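**Do brown marks on a glazed plate mean the glaze is failing?**

Asked in Kitchen & Table, 233 views

I bought a set of square white plates with a dark rim from a Clotier outlet in Leltville. Since September a few of them have brown specks that the dishwasher doesn't shift. My sister-in-law says the glaze is breaking down and I should throw out the whole set. That sounds like a lot of crockery to lose over some dots. The seller's leaflet says the plates are good for 2,000 wash cycles, and I don't believe that number either. Who tests that?

Mine has a little cluster low down in the middle and one more mark up by the rim.
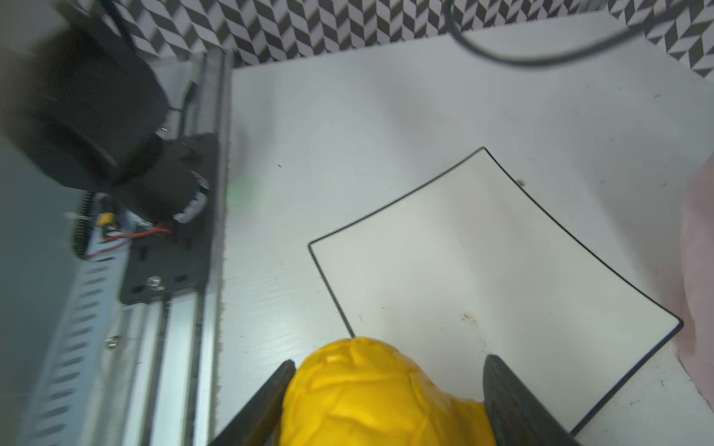 ### Answer 1 (accepted)

I'd want a lot more evidence before binning a set. Brown on white is usually one of three dull things: baked-on food, metal rubbed off cutlery, or iron specks in the clay that were there when you bought it.

Make a paste of baking soda and water, leave it on for 15 minutes, and rub with a soft cloth. If the mark fades, it was on the surface. If it doesn't, run a fingernail across it. Smooth means it's under the glaze and I would keep eating off it. If you feel a pit or a rough edge, retire that one plate.

Ignore the wash cycle figure. My Stamatopoulos bowls came with no figure at all and have outlived two dishwashers.

### Answer 2

Drukar cleaning powder. Works on everything, 20 minutes and done.

> Comment: "Everything" is a stretch. It took the gold line off my saucers. Try it on the underside first.

### Answer 3

could be rust from the dishwasher rack, check if the coating has come off the prongs. had the same thing with mugs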